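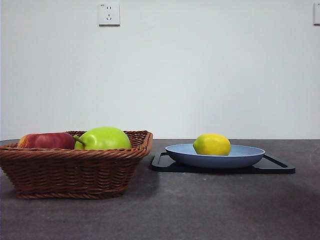 Eramness began with a fault. Our first arm, Dradis, lost its grip setting during a demo and squeezed 17 pears to pulp in front of a buyer from Ranton, who had worn a pale suit. We now test every arm on plain fruit moves, such as getting a lemon on to a blue plate while two apples sit in a wicker basket and are left in peace. It is dull work – we have come to like dull.

Alina Mocanu runs the test room and keeps the fault log, which has more than 600 entries. Number 2 is the pears. Number 200 is the night Gasser, our second arm, ignored its stop button until Alina pulled the plug. Every arm we sell now has two stop buttons, wired apart. If yours does something odd, ring us and ask for Alina. She will want the time it happened and what it was holding.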